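Irkthorpe Workshop Skills, Unit 7
Laying out a shared bench

Handout for the session of 20/07/2026. Read with Unit 6 (storage and labelling).

1. Zones

A bench is divided by depth. The far edge is for items not in use, set in a single row. The centre is the working zone. A shallow metal tray is placed there to receive small parts.

2. Hand tools

Slender tools are laid side by side on a bordered mat, never in the tray. Containers are lifted level, by both ends.
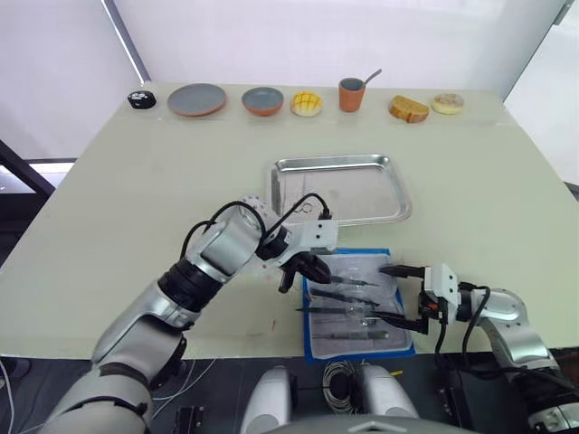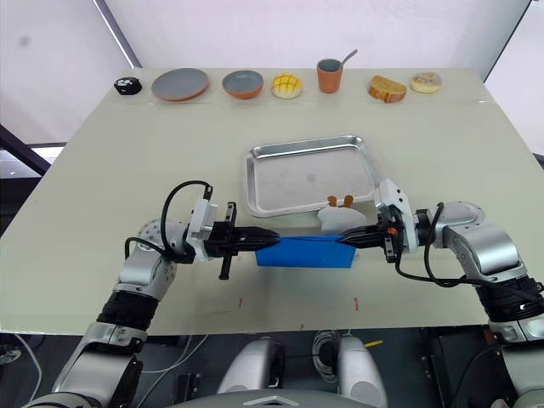

Fig. 1 (first picture) and Fig. 2 (second picture). Row at the far edge, metal tray on the table. Tool mat: Fig. 1. Blue open-topped box: Fig. 2.

3. Exercise

Draw a plan of your own bench and mark both zones. Time allowed: 15 minutes. Plans are kept in the Fairweather folder.

Bench record sheet: form 721.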